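Household Data Collection: What the Checklist Was For
Term report, Applied Automation Practice
Submitted by Marisol Lozano

1. Background

Our group spent the term writing a good practice guide for people who collect demonstrations with hand-held grippers in real homes. The project was called Stidia, after a long meeting in which every better name was already taken by a shampoo. The first draft of the guide ran to 37 rules. The final version has 11. Most of this report is about where the other 26 went.

We started by reading whatever safety guidance we could get hold of, and found that most of it assumes a fence. There is a machine on one side, a person on the other, and a yellow line both of them are expected to respect. A bedroom has no yellow line. It has bedding, and somebody's relatives.

2. The first draft

Draft one was written entirely in the lab at Nindville, by four people sitting at a table that had been wiped down for the purpose. It shows. Rule 4 required "a clear work surface of uniform color." Rule 9 required all persons to remain outside the work area. Rule 22 asked the operator to log every textile by fiber content, which would have meant reading care labels with one hand while holding a gripper in the other.

We were proud of Rule 22. It had a sub-rule. 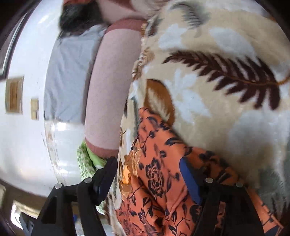

Rule 9 was the one we argued over longest. Our supervisor's view was that a rule broken in every session is a decoration, and that we should either enforce it or write one people could follow. In the home sessions the work area was usually the bed, and beds are popular. With the jaws pushed into a creased orange cloth with roses on it, and the top of a dark-haired head just past the bedding, "outside the work area" needs a definition, and we did not have one. The replacement says that anyone near enough to be recorded must have agreed to it beforehand, and that the operator stops if a person reaches toward the jaws. It is shorter than the old rule and has no sub-rule.

Rule 4 went next. Uniform color is easy to ask for and would have ruled out the rose print, the leafy blanket and the pink quilted cushion in one go. If the cloth is patterned, the cloth is patterned. We kept one line asking operators not to tidy before they start, and it got more complaints from hosts than anything else in the guide.

3. What survived

The 11 remaining rules fit on one side of paper. They cover consent, stopping, checking the fingertip pads and screws before a session, keeping fingers away from the linkage, and what to do with footage nobody agreed to (delete it, write down that you did). Sessions are capped at 50 minutes. I wanted 40 and lost.

Onyeka, our partner group, tried the guide and sent back two comments. One was a typo. The other asked who checks that the checklist has been checked. We have left this as future work.

4. Limitations

The guide has been used in a small number of homes, all of them belonging to people who already liked us. It says nothing about pets. The Skeva template we were told to use allows 3000 characters, so the section on storage is now a sentence: keep it encrypted, and keep it off your own laptop.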